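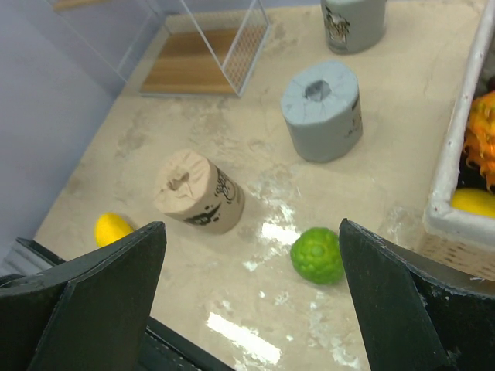

About Prorarholm

Prorarholm collects hand-guided examples for robot learning. Our customers build the arms, the grippers or the software that drives them. They come to us when they need a large number of clean, labeled demonstrations of everyday handling work and don't want to set up a room and a staff of their own to get them.

Who we are

The company was started by Ustyna Didenko and Hiba Zein, who had worked together on warehouse sorting equipment and kept running into the same problem. The arms were good enough. The recordings used to train them were not. Half the episodes had no usable label, the wrist view was out of focus, or every object had been set down in the same spot each time, so the model learned the spot and not the object.

Ustyna runs operations and writes the task sheets. Hiba is in charge of data quality and has the final say on what gets shipped. Our operators come from all kinds of jobs, including bakery work, dental labs and bus driving. We train them ourselves. Nobody is asked to have a technical degree, but steady hands and patience help.

What we record

Most of our work is tabletop handling: picking up, placing, sorting, packing and unpacking. We use food shapes, paper rolls, baskets, clear boxes and other ordinary goods. Small round things such as limes and lemons come up a lot in customer requests. They roll, they sit close to other things, and they are often partly hidden from the wrist camera by the fingers at the moment the grip has to be decided. A basket adds a rim to clear on the way in and out. A clear box adds walls that are hard to see.

Each task has a written sheet with a starting layout, a goal, and a list of what may change between episodes. Layouts are changed on purpose. We move the basket, swap the order of the upright items, put one piece of fruit close to another object and leave the next one on its own. Lighting changes too - we do not try to get rid of glare on the tabletop, as customers' own tables have it.

How an episode is made

An operator sets the table from the sheet, checks the wrist view on the monitor and starts the recording. The arm is guided through the task by hand control, from the first approach to the final release. Finger position, arm position and video are saved together on one clock. When the task is done, the operator marks it as a success, a failure or a success with correction, and types a one-line note.

We keep failures. A slipped grip followed by a second try is useful to many customers, and we label the point where the first try went wrong. Episodes with a dropped frame or a clock error are thrown out and recorded again at our cost.

A standard order is 1000 episodes of one task, with at least 200 different starting layouts. Smaller pilot orders of 300 episodes are available for new customers. An operator works at the controls for 90 minutes at most before changing over to setup or labeling. We tried longer sessions in our first year and the motion got sloppy toward the end.

Checking

Every episode is watched by a second person who did not record it. That person checks the label, the note and the start layout against the sheet. If the two people disagree, Hiba's team looks at it and the sheet is rewritten if the wording was the cause. Task sheets go through several versions this way. "Next to the basket" took four.

Where we work

Our main recording rooms are in Kiststead, on the ground floor of a former print shop. A second site in Linditz opened in July and handles longer jobs, mainly packing. Both sites use the same tables, the same sheets and the same labels, so an order can be split between them.

Symonenko is our in-house labeling tool. It is named after the street where the two founders first rented a desk. Customers with a current order get a login and can look through their episodes as they come in, leave comments and ask for a change of layout before the order is finished.

Privacy and ownership

Customers own the recordings they pay for. We do not resell them or mix them into other orders. Operators' faces and voices are not part of the data, and audio is turned off on all stations.

Working with us

We hire operators twice a year at Kiststead and as needed at Linditz. Training is paid. To ask about an order, send us a short description of the task, the gripper you use and the file format you want back. Ustyna or someone on her team will reply with questions - usually quite a few of them - and then a draft task sheet.

Page last updated 10 December 2021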